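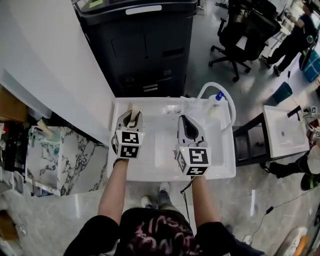

Figure 3. The wash station in use. Both hand-held grippers carry a marker cube; the left one is holding a wooden stick upright near the back edge of the basin tray.

4.2 Setting up and looking after the wash station

Most of what went wrong at this station went wrong for boring reasons, and I want to set those out properly, as they took up far more of our time than the learning side did. Papers in this area tend to give the hardware a paragraph and move on. I've read a lot of those paragraphs while kneeling on a lab floor with a flashlight in my teeth, and they never helped me much, so this section is long and a bit fussy.

The station (we call it Curen, after a label on an old crate, and the name stuck) is one of the 5 stations described in Section 4.1. Its job is basin tasks: picking up thin sticks, placing them, moving small parts between the rim and the well, and working a pump bottle. A person does the task with a gripper in each hand, as in Figure 3, and the recordings are later replayed on the two-arm cell using the same finger geometry. That last bit matters a lot. If the hand-held fingers and the arm-mounted fingers drift apart in shape, everything downstream gets worse and it is very hard to see why.

The grippers. We run the Flurent pair at this station. Each body has the finger section at the front and a white cube on top with square fiducial markers on its faces. The cube gives us the pose of the hand, and the finger opening comes from an encoder inside the body. I treat the cube as the most delicate part of the whole rig, even though it looks like the toughest. It's held by two small screws, and if either one backs out even a quarter turn the cube rocks. You can't feel it in your hand. You do see it in the data, as a sort of shiver in the wrist pose whenever the operator changes direction quickly -- we spent a good part of May blaming the tracker for that shiver before one of us thought to wiggle the cube with a fingernail.

So now the screws get a drop of removable threadlocker and a paint line across the head and the body. At the start of each session the operator looks at the paint lines. If they don't meet, the gripper goes back on the bench and gets recalibrated before anybody records with it. This takes a few minutes and I'd recommend it to anyone with a similar setup.

Marker faces need care too. We print ours on matte stock, and at a wet station they pick up soap film, which dries to a faint shine and knocks out detections at shallow angles. Wipe them with a barely damp microfibre cloth and let them air dry. Please don't use alcohol! We did, early on, and the black squares went patchy at the corners. The detector still found the markers, but the corner estimates wandered, and that's a nastier failure than losing the marker outright. We reprint a full set of faces after every 1,000 episodes now, whether they look worn or not.

Straps and cables. The wrist strap takes some of the weight off the fingers, and it should be done up before the gripper is switched on. Operators who left it loose tended to squeeze the body harder as the session went on, and that showed up as a slow closing bias in the finger signal. The cable is run back along the forearm with enough slack for a full reach across the tray, and no more than that. Too tight and it tugs at the wrist (the operator compensates without noticing); too loose and it ends up in the well. We tried three ways of clipping it and settled on one soft clip near the elbow. On the floor the cable runs should be taped, and I'll admit that we are not as good about that as we ought to be.

The tray. We keep the basin tray in the same spot on its surface by means of low stops under the rim, and we check it against a reference pose before the first episode. The check uses a spare marker cube set down in the front corner of the well. If the reported position is off by more than our limit, we shift the tray and try again. It's tempting to correct it in software instead, and the Cusura logging package will happily let you do that, but then the person's reach and the arm's reach no longer agree, and replays near the back edge start clipping the rim. The back edge is where we lose the most replays in any case. A thin stick held upright there leaves the fingers very little room, and the gripper body hides a good deal of what the head camera would otherwise see, so for those placements we lean on the wrist pose and simply accept more retakes.

Hose and pump. The white flexible hose that loops over the right side of the tray was the source of a really silly bug. It is springy, it creeps, and over a morning it can work its way inward until the right-hand gripper brushes it on the way to the pump bottle. People just nudge it aside. The arm does not, and on replay it pushed straight on and dragged the hose along with it. We added a hose check to the start-of-session list and asked operators to stop and re-record if they touched it. The pump bottle has its own spot as well. We keep the fill between two marks, as the force needed to press the cap changes a fair bit when the bottle runs low, and an almost empty one slides.

Sticks. Wooden sticks swell. I know how that sounds, but after a few rounds in water the cheap ones get fat and fuzzy, the grip width changes, and the finger pads start to pick up fibres. We keep dry spares in a cup within reach and retire a stick as soon as its surface goes rough. Pads are brushed out with an old toothbrush between blocks of episodes and swapped when the edge goes round. We tried stretching the pad life by flipping them end for end, which worked fine on the hand-held units and badly on the arm, where the wear pattern sits on the other side.

What the upkeep bought us. Before we had a routine, the station gave us 700 episodes, and we threw out a painful share of them for pose shiver, hose contact or a shifted tray. Those are excluded from the results in Section 5. After the routine went in on 14th June we recorded the 2,568 episodes that are used there, with the same hardware and mostly the same operators. I can't give a clean before-and-after comparison, as the task list changed a little in between and the operators had also had more practice. My own feeling is that the cube screws and the tray check did most of the good, and the rest mainly saved us from arguments.

Faults and repairs. The most common repair was a broken conductor in the gripper cable right where it enters the body. The symptom is an encoder value that freezes for a moment and then jumps. The indicator light stays on through all this, so don't trust it as a health check -- it only tells you the board has power. We cut back the cable, re-terminated it and added a short length of heat-shrink as strain relief. The second most common was grit in the finger slide, which we cleared with a dry brush and compressed air. Grease made it worse. We went back to running the slide dry, and wrote that in large letters inside the lid of the gripper case.

The second basin, on the black metal stand, follows the same routine apart from the hose check. It came from the Sfakianakis bench and sits at a slightly different height, so it has its own reference pose file, and loading the wrong file is still the easiest mistake to make at this station. The logger now asks for the basin name before it will arm. Calibration files for both basins are listed with the recordings in Appendix B.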